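The night ferry to Hunora left at last, and Shadi ran the whole length of the deck just to feel it move! She had 300 in her purse, a new coat and a whole island ahead of her.
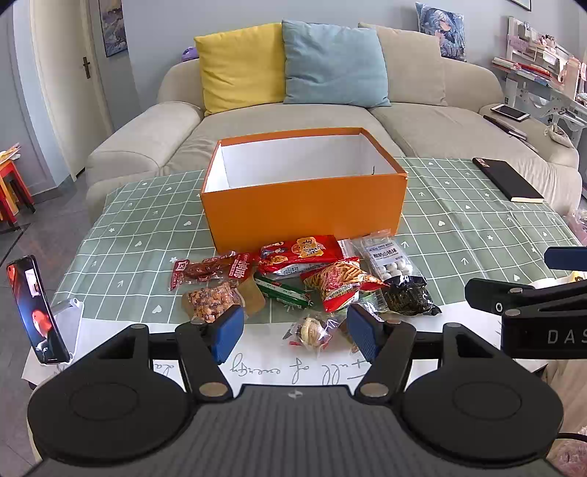
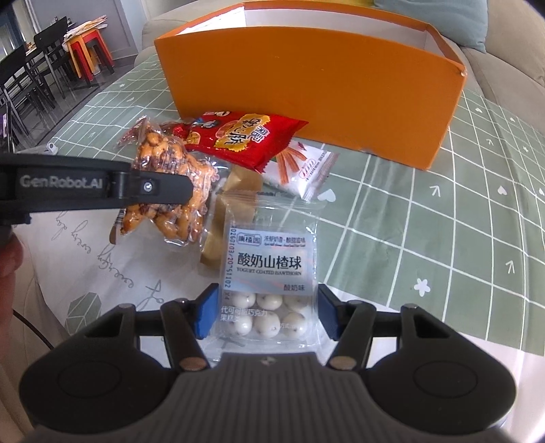
"First time?" asked the old woman at the rail.

"First time anywhere," said Shadi, and laughed out loud — it sounded so grand. Then the lights of Taris came up out of the dark, gold and green and far too many, and she forgot to be cold.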